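From: Bogdan Hodoroagă
To: Brasuvholm packing and returns list
Date: March 17, 2024
Subject: Re: [packing] What the arm means for the small-box bench

Swati wrote:

> I read the note from Havgate twice and I still don't know what it says
> about us. It says the arm will "take over placement of small cartons."
> Placement is most of what I do between the morning cutoff and lunch.
> Does that mean fewer hours on the bench, or the same hours doing
> something else? And who fixes it when it drops one? I'm not against
> it. I would like to know before the new rota goes up.

Swati, thanks for putting it on the list. Two other people asked me the same thing in the break room, so I'll answer here.

Hours first. The rota for the small-box bench stays at 7 people. I have that in writing from Havgate, and it holds until November, when the contract for the bench is reviewed. After that I don't know, and I won't guess on a list that everyone reads.

What changes is the split of the work. Today each of us picks the carton, checks the print, sets it square for the label and passes it on. In the plan, the arm does the setting square. Picking and checking stay with us, and so does anything crushed, taped over or returned without paperwork. I logged the bench for 15 shifts before we agreed to the trial. We handled 2,523 small cartons in that time, and 539 of them needed a person to make a decision. Those 539 are not going to an arm.

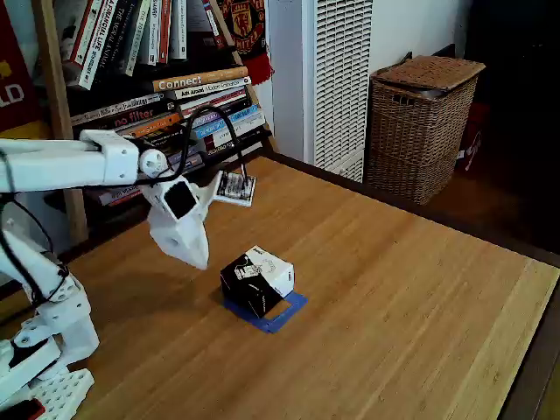 Test setup: the arm over a small printed box, with the blue square as the target.

The blue square is the part I'd like people to look at. The same kind of outline will be marked on our bench. A carton counts as placed when it sits inside the line with no overhang. If it's over the line, you straighten it by hand, and you don't have to write it up.

On fixing it: if the arm drops a carton, press stop, pick up the carton and finish the order by hand. Clearing a drop is bench work. Opening the arm, touching the cables or changing a motor is not, and you can refuse if a shift lead asks you to. Kirnlow has the service contract and their number will be on the post by the label printer.

Two things I'm not happy with yet. The draft has one person watching the arm for a full shift. I've asked for that to be split in two, with a swap at lunch. I did four hours of it during the demo and my attention was gone by the end. The other is the hourly rate target. The draft keeps our current number for the people on checking, but checking would then be all hard cartons, so the number has to come down. Havgate said they would look at it. I have nothing in writing on that one.

Training is paid time and counts toward your hours. If you're on nights, tell me which shift suits you and I'll pass it on with the others.

Swati, if you can send me your own notes on the crushed returns, I'd like to attach them when I write to Havgate again about the target.

Bogdan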